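Drinico Plan: planificador bimanual para ensamblaje de piezas pequeñas 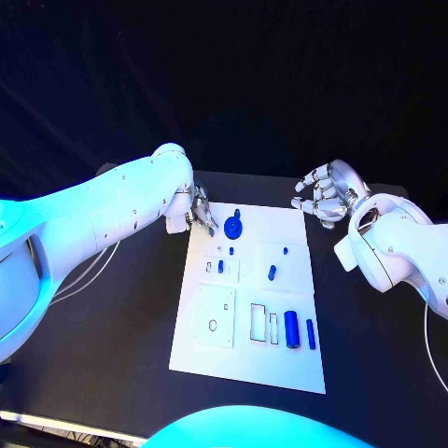 Agarre de precisión con la mano izquierda: clavija azul sobre la hoja de piezas.

Drinico Plan genera y ejecuta trayectorias coordinadas para dos brazos con manos multidedo. Recibe la lista de piezas y las relaciones de inserción, y devuelve una secuencia de agarres, aproximaciones y retiradas libre de colisiones entre brazos.

Funciones

Asignación de brazo por pieza, con espera activa del brazo libre en postura abierta.
Selección de agarre: pinza de yemas para clavijas, envolvente para cilindros.
Estimación de pose 6D a partir de la cámara de cabeza. Las piezas volcadas se tratan como una clase de pose propia.
Registro del plano de trabajo por contornos. Admite hojas y plantillas giradas respecto a la mesa.
Replanificación en línea si la pose medida se desvía del plan más de 2 mm.
Control de impedancia en la fase de inserción, con búsqueda en espiral configurable.

Especificaciones

Brazos por instancia: 2
Instancias por licencia: 4
Frecuencia de replanificación: 15 Hz
Modos de inserción: 3 (directa, espiral, basculante)
Interfaces: ROS 2, API en C++ y Python
Formatos de pieza: STEP, STL
Sistema operativo: Linux con núcleo de tiempo real

Requisitos

Calibración mano-ojo previa. El asistente incluido guarda el resultado en el perfil de la celda. Las piezas con acabado reflectante requieren el módulo de percepción Pornik, que se vende por separado.

Limitaciones conocidas

No se admite el traspaso de piezas entre manos en modo continuo. Los contornos impresos de trazo fino pueden perderse con iluminación lateral de color; en ese caso conviene fijar el umbral de forma manual.

Soporte

Distribución e integración: Stoteck. Consultas técnicas: Raluca Ilie, ingeniería de aplicaciones. Ficha revisada el 2026-10-15.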